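Laundry and Appliances > Front loaders
Thread: Leaving the door open between loads, is it really doing anything?

kravchuk_53
Everyone here swears by it. I've left mine wide open for 8 months and the rubber still smells like a pond. I'm starting to think this is one of those things people just repeat.

spincycle_dee
Do you wipe the gasket or only leave the door open? Those are separate jobs.

kravchuk_53
Wipe it every Tuesday. Mine's a Vurnon if that matters.

vornaretti
Doubt the brand matters. What about the filter at the bottom front? Mine looks like the one here, and I ignored it way too long.
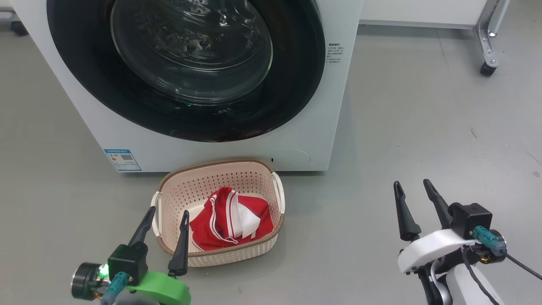
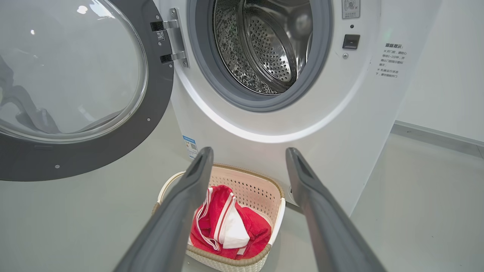
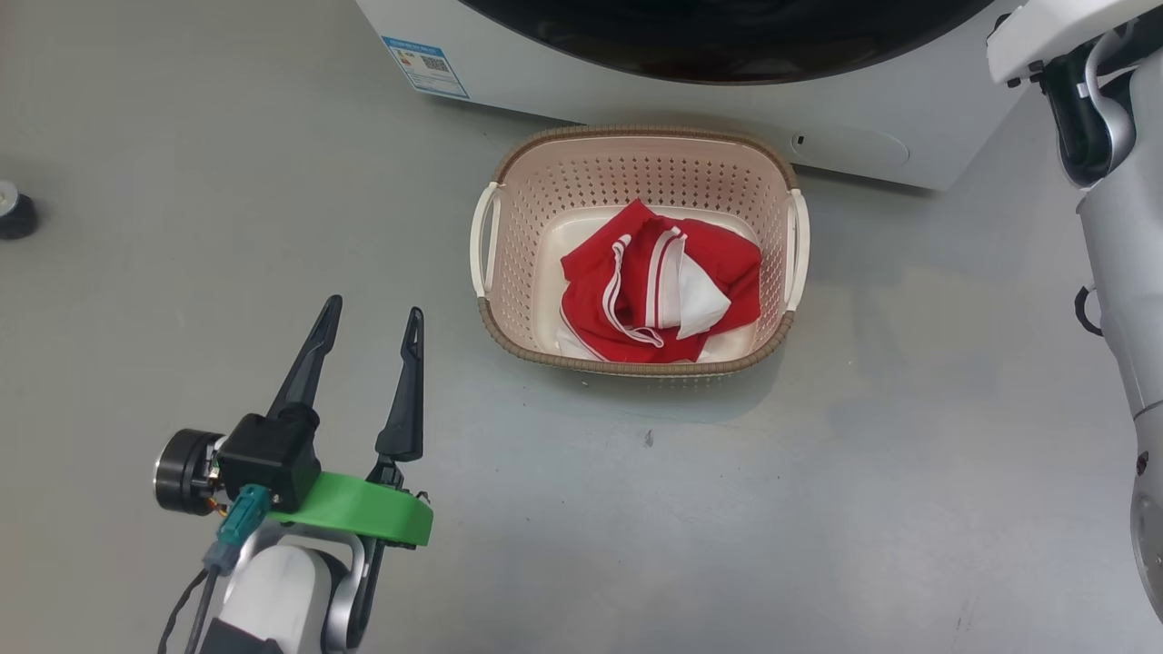
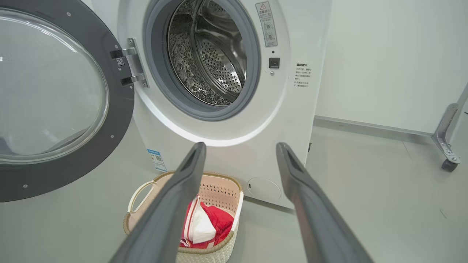 White front loader, basket with the red and white laundry. Door open in the second and fourth.

relen_10
Nice drum, but a picture can't tell me what it smells like. And I don't buy the filter theory. I clean mine every 5 weeks and saw no change.

vornaretti
Did you drain the little hose too, if yours has one? Old water sits in there.

relen_10
No. Still sounds like guesswork to me.

spincycle_dee
I'd look at detergent first. Most people pour double what they need, especially for one shirt.

kravchuk_53
I use the line on the cap. Guess who prints the cap. Fine, I'll try half for all of May, door open, and do the filter this weekend.

relen_10
Change both at once and you won't know which one did it.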